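**Ticket:** foot bath stops heating partway through a magnesium soak
**Product:** Zindis foot bath, large, bought in May
**Raised by:** Irina Anghel, Prekbridge Natural Health Rooms
**Handled by:** Gopinath Varghese, then Shahzad Lodhi
**Status:** open, then closed, then open again, now closed

**Irina, 09:10**

Our foot bath heats to 36 degrees and then gives up. The dial says 40, the light stays green, and it makes a noise like someone thinking. Clients come for a warm soak with magnesium flakes and what they get is a paddling pool. We've had it since May and it was fine until last month.

I have already turned it off and on again. I have also turned it off and left it off overnight, which I would describe as the deluxe version.

**Gopinath, 09:42**

Thanks Irina. Could you let me know:

- what you're putting in the water, and how much
- whether the little drawer filter at the back has been rinsed
- whether it shares a socket with anything else

**Irina, 10:15**

Magnesium flakes, the Forsberg ones, 100 grams a go. A few drops of lavender oil if the client asks, and they always ask. Filter: what filter. Socket: it has one to itself, like a visiting dignitary.
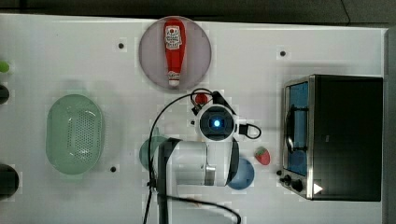

I've since found the filter. It is behind the panel with the foot symbol on it, which I had taken for decoration. It was grey and had the texture of felt. I've rinsed it and we're now getting to 37, so that is one whole degree of progress. I ran it empty of flakes as well, just tap water, and it got to 38 before sulking.

**Gopinath, 11:30**

That's useful. Oil is very likely part of this. The handbook (page 14, bottom, small print) asks people not to use essential oils in the tub, as they leave a film on the heat sensor. The sensor then reads warmer than the water is and switches the heater off early.

Please try this:

1. Fill to the lower line with plain warm water.
2. Add two tablespoons of citric acid.
3. Run on the lowest setting for 20 minutes, no feet.
4. Drain, refill, run again with nothing in it.
5. Check with a separate thermometer. Don't trust the dial.

**Irina, 13:05**

I don't own citric acid. Will vinegar do? Vimala says vinegar does everything. She has it on her chips and on her warts.

**Gopinath, 13:20**

Vinegar can mark the rubber seal. Citric acid please, the sort sold for descaling kettles. I can't comment on the warts.

**Irina, 15:48**

Citric acid bought. Steps 1 to 4 done. Thermometer says 39 and the dial says 40, and I'm prepared to forgive it the difference. Please close the ticket with my thanks.
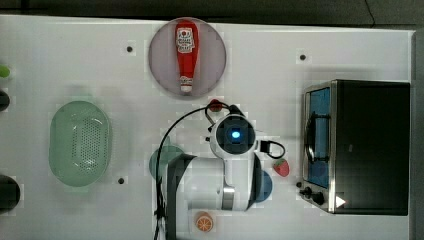
*Plate with ketchup bottle, colander to the left.*

**Ticket closed, 15:55. Reopened, 08:31.**

**Irina, 08:31**

It's back. First client of the morning, 36 degrees exactly, same thinking noise. No oil this time, I promise, I have hidden the lavender from myself. Vimala Raju was on the desk and will back me up.

**Shahzad, 09:00**

Morning, I've picked this one up from Gopinath. Reading back, the bit I'd like to look at is the flakes. When do they go in?

**Irina, 09:12**

First. Flakes in the bottom, water on top, switch on. Is there another way?

**Shahzad, 09:20**

There is, and it's the reverse. The sensor is the small metal button at the heel end. If the flakes go in dry they tend to settle there and form a crust, and the crust sits right over the heater vent. The button warms up nicely and the rest of the tub doesn't.

Dissolve them in a jug first, then pour the jug in once the bath is full and running. Also, which of the two Forsberg bags is it? The fine one dissolves in a minute or so. The coarse one takes ages.

**Irina, 09:26**

Coarse. It was on offer at Ellwood and I bought what may be a lifetime's supply.

**Shahzad, 09:31**

Hot water in the jug, then, and a good stir. 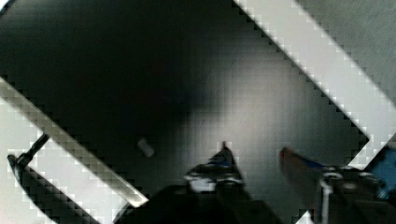 *Close up: dark surface, bright bands along two sides.*

**Irina, 11:44**

There was a crust. I got it off with an old toothbrush and it came away in one piece, the shape of a small biscuit. Jugged the flakes, filled, ran it. 40 on the dial, 40 on the thermometer. It held for the full soak with Mr Rao, and Subbarao Rao is a man who would mention it if it hadn't.

He also asked me whether magnesium gets in through the feet. I told him the evidence is thin but warm water is very nice, and he seemed content with that.

**Shahzad, 12:02**

Good answer, and good toothbrush work. Notes for the record:

- Cause: undissolved flakes over sensor, oil film on top of that, filter never rinsed
- Fix: citric acid clean, crust removed, filter rinsed
- Going forward: filter weekly, flakes by jug, no oils in the tub
- No parts sent

Nearly all of the 98 tickets we've had for this model mention the filter panel, so I've asked again for the foot symbol to be changed to the word FILTER.

**Irina, 12:10**

Can I put the lavender in a saucer next to the tub?

**Shahzad, 12:14**

Yes. Closing now.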